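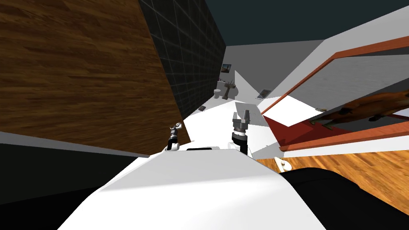

Lista: Encuadernación y papel
Asunto: Re: Engrudo de trigo y lomos que se abren
Fecha: 2025-12-19

Hola a todos:

Contesto con retraso porque he estado peleándome con el mismo tomo que provocó la pregunta, o con un primo suyo de la misma edición. Cito lo que venía en el mensaje anterior para que no tengáis que ir a buscarlo al archivo, cuyo buscador sigue convencido de que "engrudo" es una falta de ortografía.

> He preparado el engrudo con la receta de Livcombe, una parte de
> almidón por cinco de agua, y a los dos días el lomo se me abre
> por la mitad como una nuez. El bloque son 40 cuadernillos
> cosidos sobre cinta. ¿Es la cola, es el papel o soy yo?
> Por cierto, ¿alguien ha probado la cola Brikum? En Irnthorpe la
> venden a 63 el bote y me parece un atraco.

Por orden, y sin ánimo de herir a nadie:

1. La receta. La de Livcombe está pensada para pegar guardas, y para eso va de maravilla. Para un lomo de 40 cuadernillos se queda corta de cuerpo. Yo la cuezo más tiempo, removiendo sin parar hasta que se pone translúcida y me duele el hombro, y luego la paso dos veces por el tamiz. Si en la segunda pasada todavía hay grumos, se tira y se empieza de nuevo. Lo de "ya se disolverán en el pincel" lo he dicho yo también, y tengo una estantería entera que lo desmiente.
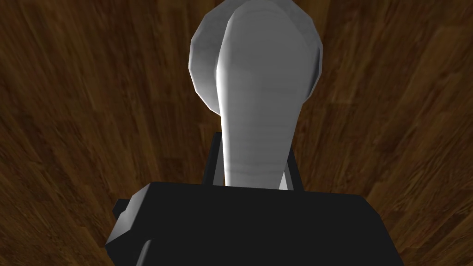

2. El papel. Mirad la dirección de la fibra antes de culpar al almidón. Cortad una tira en cada sentido, humedecedlas por una cara y ved cuál se enrosca. Si la fibra va perpendicular al lomo, no hay cola en este mundo que lo arregle, y la del otro no la sirven por correo. En la edición de la que hablamos la mitad de los pliegos va en un sentido y la otra mitad en el contrario, supongo que por una cuestión de aprovechamiento o de mala fe.

3. El secado. Dos días bajo peso es poco en junio y poquísimo ahora. Yo lo dejo cinco, cambiando los secantes mañana y noche. La humedad del taller, a 60 por ciento como mucho; por encima de eso el lomo se queda gomoso y le sale una pelusilla gris que un cliente mío tomó por pátina. No lo saqué de su error.

4. La cola Brikum. La he usado en tres libros. Pega, de eso no hay queja, pero a ver quién la despega luego. Para una agenda, bien. Para algo que otro tenga que restaurar dentro de un siglo, me parece una grosería hacia un desconocido.

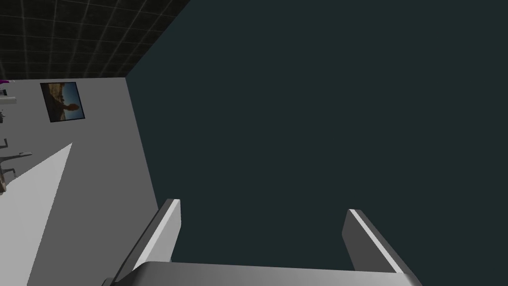
Bent Ketilsson

Se me olvidaba, y lo pongo debajo de la firma como hacen los maleducados: Usman ha terminado por fin de pasar a limpio el índice de consultas de la lista. Son 1,510 entradas, y sospecho que la mitad son variantes de "se me ha abierto el lomo". Ha pedido que los que tengáis correcciones se las mandéis directamente a él y no a toda la lista, petición que sin duda respetaremos hasta la hora de comer.

Y otra cosa para quien preguntaba: si el bloque ya está abierto, no metáis más cola por la grieta. Se retira la gasa con compresas de metilcelulosa, se limpia el lomo con una espátula de hueso y se vuelve a redondear antes de encolar. Es una tarde perdida, pero se pierde una sola vez. Contad después cómo ha quedado, aunque sea mal.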